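A morning at Helero's recording floor

We visited in May, five of us from the Minhas evening course, and were let in at the side door a little before ten.
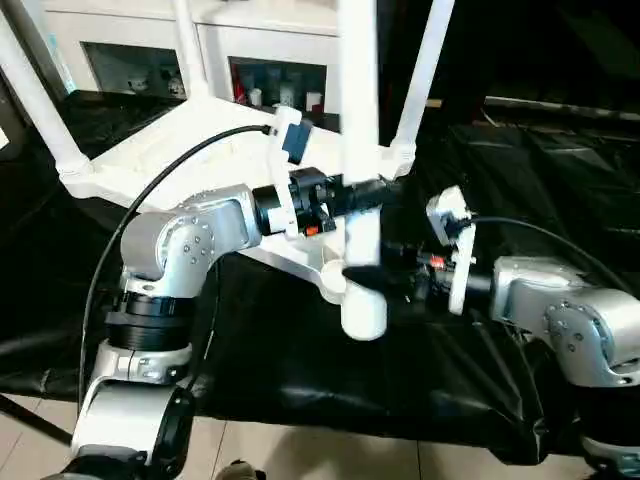

Sidra Talpur runs the floor and took us around herself. Helero doesn't build arms. It buys them, sets them up in pairs and records them doing household and workshop jobs, over and over, so that a model can be trained on the results. Each recording is called an episode. The job that week was handling a white plastic stand with tubular legs, and the running total for it stood at 303 episodes when we came in. The whole collection, which they call Nilen, had 2,093.

An operator steers both arms at once. Adeel Lodhi has been doing it since the winter and says the hard part is keeping a steady pace - if he stops to think, the pause goes into the data too. Each arm has its own small camera above the gripper, and those views are saved along with the joint positions.

Failed tries are kept but labeled. Akosua Laryea does the labeling in the next room, and she showed us 61 episodes waiting in her queue. She marks where a grip starts and ends, and whether the operator had to go back and try again. It looked slow to me. She said a new person needs 2 weeks to get consistent at it.

Shahzad from our group asked how many episodes are enough for one job. Sidra said they train, test, and then record more of whatever went badly.

Coffee was in the hallway afterward. Parking is on the street and fills up early.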